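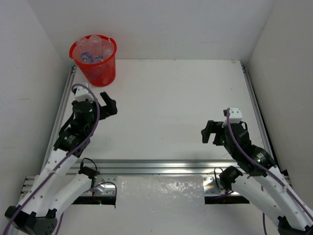 A listener in Dradside wrote that the new Stirnora single is the best thing the band has put out since the first EP, and asked if anyone knew whether the video is coming before or after the album.

Lists > Puvenell Music > New releases > Stirnora single

July 14, 2026

Hi all,

Quoting the earlier message so the newer folks can follow:

> I got the single the morning it went up and I've had it on repeat.
> The drums are so much bigger than on the May one. Does anybody
> know if "Huenchumán" is the album title or just the B-side? The
> store page lists it both ways and I don't want to order twice.
>
> Also, is the Dradside show still on?

Okay, so! "Huenchumán" is the B-side AND the album (same name, different mix, I asked at the merch table in May and got told that with a straight face). If you order the album you get both mixes, so don't bother with the seven-inch unless you want the sleeve. I want the sleeve. I already have 8 of their sleeves on my wall and there's a gap by the door.

The vinyl run is 3000 copies and the store said 834 were spoken for last night, so you've got a little time, but I wouldn't sit on it.

Dradside is still on as far as I can tell. The small room only holds 159 people, which is going to be a squeeze with that new drum setup, and I'd get there before the opener if you care about seeing anything. I'm driving up from Puvenell and have two seats going. Write me off-list, please, and bring gas money!

No idea on the video. The band's page just says "soon," and it said that about the last one too, for months.

I do have to disagree a little about the drums, though. I love them in the chorus, but they kind of swallow the second verse, and that's where the good words are. Try it on headphones and tell me if I'm wrong.

See some of you up there

This site uses cookies to remember your list settings. Accept | Manage

Contact the list owner | © 2026 Puvenell Music List | Back to top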